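Pomo two-arm kit – set-up guide
Section 4: First pick and place

Before you start: both base plates bolted down, sections 2 and 3 done. If you skipped the homing routine go back and do it now.

1. Cover the table. Fabric is best, bare gloss tops confuse the camera.

2. Power on, left arm first then right. Wait for the green light on each base plate. No green after 30 seconds – switch off, reseat the base connector, try again.

3. Put the display stand on the left half of the table. Stand and basket both well inside reach of the arms.

4. Load the stand. Full bottles only up to 500 g. Caps on tight.

5. Basket to the right, boxes and packets inside. A slant is fine, the camera finds the rim by itself.

6. Clear cables off the work area as far as you can. Slack must not loop round a joint.

CAUTION: keep hands out while an arm is live. Stop button within reach of whoever is runing the test.

7. On the tablet choose Demo > Shop > Left arm only. Speed to Slow. Press Start.

8. Watch the first grip. The fingers should close on the body of the bottle, not the cap. A bit of tilt during the lift is normal.

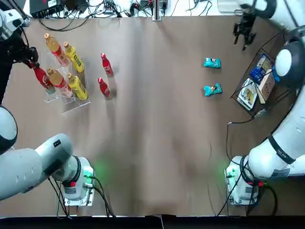 Fig. 4 – Left gripper lifting a bottle beside the stand, right gripper open.

9. If the bottle slips, press Stop and raise grip force one step at a time. Do not go straight to max – thin plastic will buckle.

10. Happy with left? Repeat with Right arm only, then Both.

Note: grip pads want changing after 3,000 cycles. Spares from Hancombe, ask for Mei Ferreira and have you serial number ready.

Next: Section 5, Saving your own layouts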